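Brorgate street cleaning switch promises savings, but where are the figures?

Brorgate council says it will save money by handing its street cleaning to Enden, the firm that already empties the bins in Bawa. Residents have been told the streets will be just as clean. They have not been told how.

The two-page notice published in April 2022 says the new contract will cover 387 streets, the same number as now. It also says the number of sweeping rounds will fall from 61 a week to 30. The council calls this "smarter scheduling". Most people would call it half the sweeping.

Asked which streets would lose out, the council said that no street would lose out and that rounds would be "matched to need". It did not say who would judge the need, or how often anyone would check. A map was promised at the last meeting and has yet to appear.
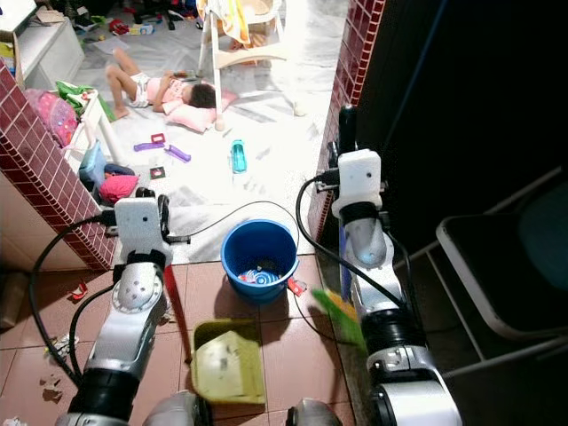

A yellow-green dustpan on a tiled floor. Shopkeepers are being asked to do more of their own sweeping.

The notice also asks shops on the high street to keep the pavement outside their doors clear. Many do so already. What is new is a line saying that the council "may review" its own rounds where shops are seen to be managing well, so a tidy doorstep could end up costing a street its sweeper.

Enden says its work in Bawa shows that the plan can succeed. That may be so, but Bawa is a smaller place, has no market, and pays the firm only for bins.

The saving itself is described as "significant" and no sum is given. The council says the price is private until the contract is signed. The new rounds are due to start in November, when the leaves come down.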